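Baskets, croissants and a very late post

10 October 2022

Quick one today, ten minutes before I have to leave and the laptop (old Asus, fan like a hairdryer) is at 12 percent.

So – bread baskets. I said in September I'd get rid of half the things on top of the fridge and I have, sort of. Two went to Giang La, who wanted something for onions. One was past saving, the rim had come undone and it was shedding bits all over the butter. Binned. The rest are staying and I won't be argued with.

Washing them, for those who asked: don't soak. Dry brush first, an old toothbrush is fine, get the crumbs out of the weave. Then a damp cloth, barely any soap, and leave it upside down somewhere airy overnight. I put one on the radiator once and it went a very odd shape.

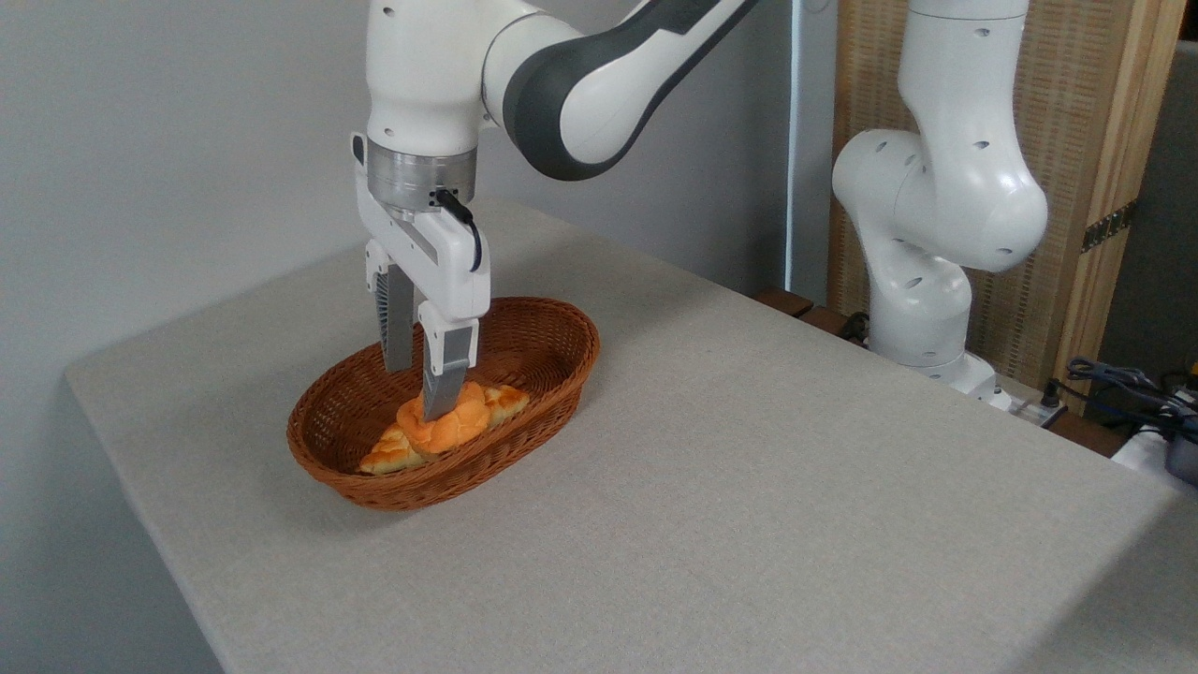
Croissants are the other half of this. I've been buying them from Mandar on the corner, 196 steps from my door (yes I counted, it was raining and I was bored). Good ones, proper layers, and they keep their shape if you don't pile them up. My rule now is one to a small oval basket, laid lengthways with an end tucked under the side, and no napkin underneath so the reddish-brown weave shows. Looks nice against a plain grey cloth too, which is handy as grey is all I own at the moment. Everything patterned is in the wash pile.

Warming up: oven, not microwave. Please. Five minutes, low, then leave it alone for two or it all flakes off down your jumper. Kamrul Matubbar swears by a dry frying pan with a lid on and I tried it at the weekend, bit scorched underneath but the top was lovely. Might be my pan.

Still to do – the shelf by the window, the tin of biscuit cutters with no lid, teh drawer. Also need to find out if anyone mends rims. A woman at the Wirneno market used to, she did my mum's log basket years ago for next to nothing, but I haven't seen her stall since spring. If you know of someone leave a comment, I'd rather pay for a repair than buy another one.

Right, coat, keys. Jam post next, if the plums last.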